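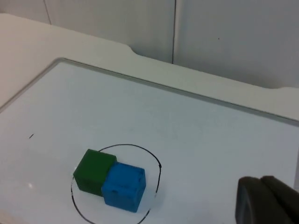 Do sailors at naval college still have to do maths, one reader asks, or do they just learn to sail? Good question! I went to Galstead, a naval college with 348 cadets (a cadet is someone training to be an officer), and oh yes, we did maths. Heaps of it. You need it to work out where your ship is when all you can see is water.
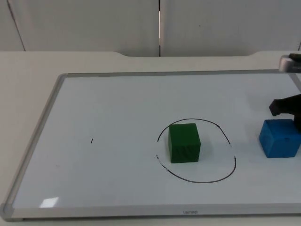

We also got up at six, made our beds very flat and marched to breakfast. I was terrible at marching. My left foot always thought it was my right! 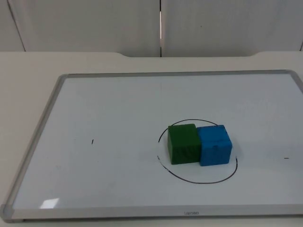 A whiteboard lying flat on a table

After lessons came sport, and everybody had to play something. I picked rowing. Then, in our last year, we spent 62 days at sea on a training ship called Poltia, taking turns to steer and to scrub the decks. I was seasick for 2 of them.

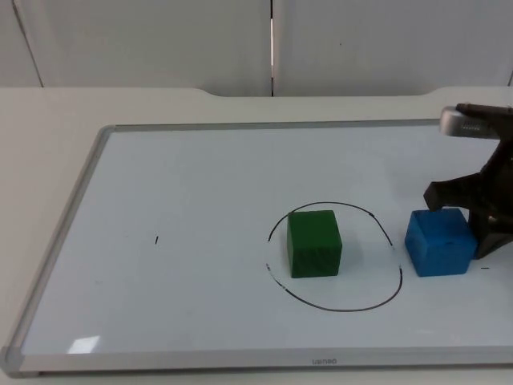

Whiteboard in a thin silver frame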